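January, notes from the Peltville room, started 9:40

Task for this week: the robot moves drink bottles between the table and the open drawer by remote control, one hand at a time. The operator wears the gloves and the headset. We use the Iretti glove software again, because the new version still loses the thumb after a restart.

Before the first run I calibrated both hands. The left thumb was closing too early, so I changed the closing limit from 499 to 192 in the hand config. Now the operator can open the fingers wide before coming to the bottle. Please do not copy the old config file back from the Naseo machine.

I also asked the operator to bend the knees of the robot first and only then reach down. When the reach comes first, the balance controller makes small steps and the recording is not good for training. 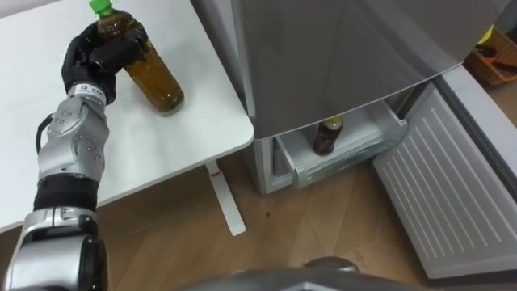
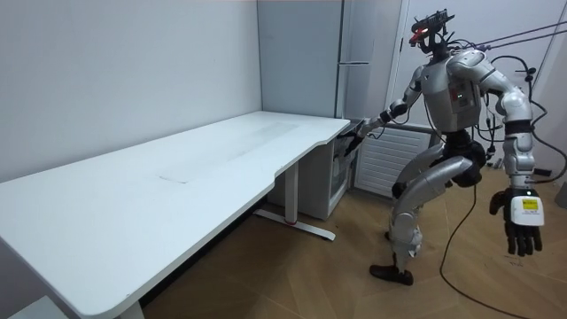
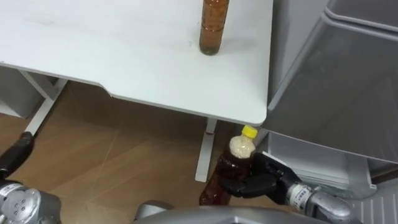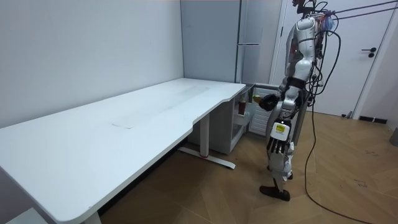 The difficult part is still the depth. In the headset the operator judges left and right very well, but near the drawer the hand goes too far or stops too early. After lunch we tried a slower arm speed and it was more comfortable, although each run takes longer. I prefer slow and clean.

We kept 17 runs today. With them the Fahy set has 3,762 runs in total. I deleted the ones where the operator made a long pause in the middle, also when the bottle arrived in the right place.

Another thing, the wrist cable. If the forearm turns more than half a turn, the cable pulls and the wrist reading jumps. The operator should turn back between runs. I wrote it on the board but it is better to put a limit in the software.

To do:

- thumb problem after restart, send the log to Iretti
- limit for forearm rotation
- try the slower speed with the second operator
- label the left hand and right hand runs separately, now they are in one folder

Batteries of the gloves are on the charger. Stopped at 17:20.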